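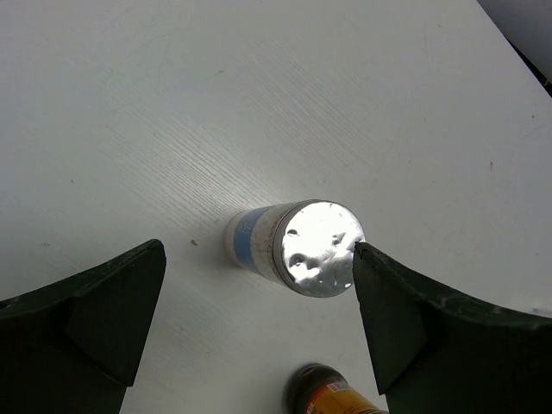
Recipiente cilíndrico deitado sobre a mesa branca, eixo na diagonal.

De: Kalliopi Dervishi
Para: lista metrologia-domestica
Assunto: Re: Volume de cilindro deitado parcialmente cheio

Hrvoje Petek escreveu:
> Tenho em Prillville um reservatório cilíndrico de água da chuva,
> montado na horizontal, tampos planos, capacidade nominal de 1000 litros.
> Meço o nível com uma vareta introduzida pela boca superior.
> Até agora usei regra de três: altura molhada dividida pelo diâmetro,
> vezes a capacidade. Perto do meio a conta bate com o contador da
> bomba. Perto do fundo sobra sempre menos água do que o cálculo indica.
> A vareta está mal graduada ou o erro é meu?

Hrvoje,

A vareta não tem culpa. A regra de três só vale para o cilindro em pé, em que a área da superfície livre é constante. Deitado, a largura da superfície varia com a altura: nula no fundo, máxima a meio, nula outra vez no topo. O volume é a área do segmento circular multiplicada pelo comprimento interior L.

Com raio interior r e altura de líquido h, medida a partir do ponto mais baixo:

A = r² · arccos((r − h) / r) − (r − h) · raiz(2rh − h²)
V = A · L

O arco-cosseno tem de sair em radianos. Na folha de cálculo isso já é o padrão; na calculadora, confirme o modo antes de começar.

Para o seu caso, com h igual a 30 por cento do diâmetro, a fração cheia é 0,252. A regra de três dá 300 litros, a fórmula dá 252. A 10 por cento do diâmetro a fração é 0,052, portanto 52 litros contra os 100 que estava a anotar. A 50 por cento os dois métodos coincidem, o que explica a concordância com o contador. Acima do meio o erro troca de sinal e a regra de três passa a indicar água a menos.

Sobre a medição:

Use o diâmetro interior. No reservatório que temos em Lelville a parede tem 4 mm, e tomar a medida por fora acrescenta 8 mm ao diâmetro.

A vareta deve descer na vertical e tocar na geratriz inferior. Se a boca estiver deslocada do plano médio, ela toca na parede mais acima e a leitura sai curta.

Verifique a inclinação do eixo. Com nível de bolha apoiado na geratriz superior, até 2 mm por metro eu não corrigiria. Acima disso, meça o mais próximo possível do meio do comprimento. Nessa posição a leitura fica perto da média das alturas nos dois tampos e o erro residual é pequeno, exceto com o tanque quase vazio ou quase cheio, quando a água já não molha todo o comprimento do fundo ou começa a tocar no topo.

Os tampos planos simplificam. O Furnival que discutimos aqui em dezembro tinha tampos abaulados e obrigava a somar um termo para cada calota. Se alguém ainda tiver aquela folha, agradeço o reenvio, porque a minha cópia perdeu as fórmulas e ficou só com os valores.

Se preferir não calcular a cada leitura, gradue a vareta diretamente em litros. As marcas ficam mais afastadas junto às pontas e mais juntas na zona central. Para a bomba Luken, refaça também o ponto de corte: se foi definido pela regra de três, está mais baixo em volume do que pensa.

Falta-me o seu diâmetro interior. Com esse valor e o comprimento entre tampos envio a tabela de centímetro em centímetro.

Kalliopi Dervishi
Lelville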